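Skoststead vs Clernov, second leg – your predictions

indrek_k
Good evening all. The first leg finished 0-0, and I expect the return match to be slow again. Skoststead have not conceded at home since the winter break, and Clernov sent only two players forward for most of the first match. My pick is under 2.5 goals. I would also look at the draw at half-time.

braulio_m
I don't agree with you, Indrek. The first leg had no goals, but Clernov hit the post twice and their keeper was the best man on the field. With no away goals rule, both coaches have to try to win it. I take both teams to score.

indrek_k
Hitting the post is not scoring :) Also, Navickas is suspended, and he takes all their corners and free kicks. Without him I do not see where a Clernov goal comes from.

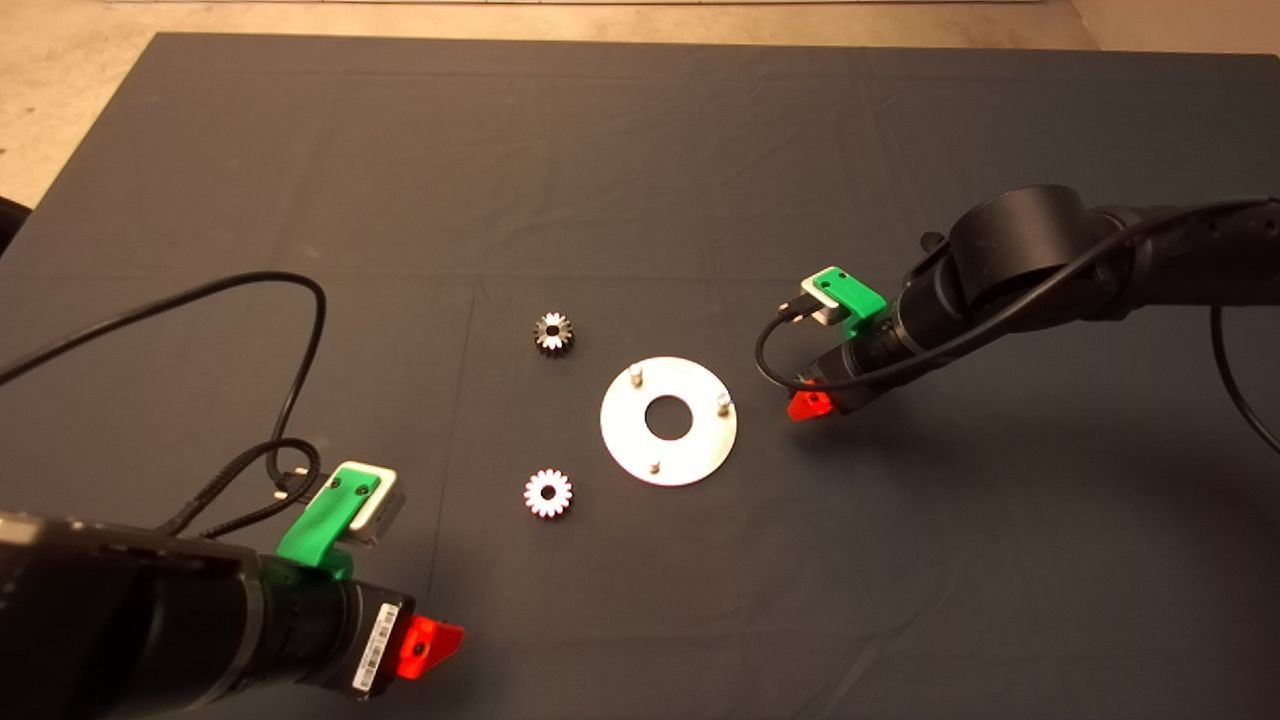 Does it go straight to penalties if the score is level after 90 minutes?
Extra time comes first, two halves of 15 minutes, and penalties only after that. Most bookmakers settle the goals market on normal time, so please read the rules before you place anything.

O. Šimkus
Thank you, that is useful. Last season I lost a bet exactly because of this. I was sure that the goal in extra time counted.

braulio_m
Navickas is a loss, I agree. But Tralten were also without their captain when they came to Skoststead in the group, and they scored after 20 minutes. It was a cup match, the home side rested half of the defense, but still.

indrek_k
You answered yourself. Half of the defense was resting. This time they all play, the coach said it in June when the draw was made and he repeated it this morning: the cup is the priority.

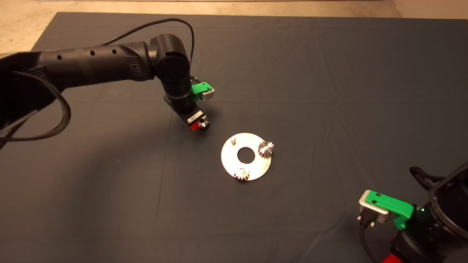

And look at the league position. They are safe in the middle of the table, so there is no reason to save anybody for the weekend. I expect the same back four as in the first leg, with one change in midfield.

birute.dz
I was at the last home match, attendance 3258, and the grass was in poor condition near both goals. The ball did not run well. For me this is a better argument for few goals than any suspension. I say 1-0 Skoststead, late.

braulio_m
A poor field also makes defenders slip, Birutė. I stay with 1-2.

O. Šimkus
I am between you. 1-1 and then extra time, but I will only watch this one.

indrek_k
Fine, I wrote down all the scores. Mine is 0-0 after normal time and Skoststead on penalties. Team news should come one hour before kickoff, I will post it when I see it.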